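Zallside Robotics Club: the tidy-up project, in pictures

Words by Celina Wysocka

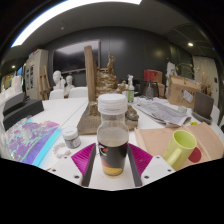
Bottle, capped and upright, with one magenta fin each side. The mug is leaning, which is the mug's own business.

We began in August with a simple aim, which was to teach a machine to put things back where they came from. Several parents asked if it could be done with teenagers instead. Our gripper work shares its table with the art lot, so the plaster busts at the back attend every session and have yet to offer to help.

The club calls the gripper Noh. It has two ribbed fins and a pad on each, and so far 11 members have had a turn at it. You line up, you close, you lift, you put down. Then you do it again until somebody's lift arrives.

Our log stands at 2923 tries, of which 684 are bottles. Bottles are popular because they stand still. The bracelet is everyone's least favourite and has been nicknamed the eel.

Next term we take the whole thing to the Rivura schools day, where we came second last year – out of 2 teams. Dokero, our sorting program, should be able to tell a jar from a mug by then. At present it has strong opinions and poor eyesight.

Last updated January 22, 2026

Shares: 11
Comments: 3

Pat_G
My son can do this all evening at club and still can't find the dishwasher.

marlowe77
Are you taking new members? My daughter is 12 and good at picking things up, less so at putting them down.

Celina W
@marlowe77 She'll fit right in. Come along and ask for me.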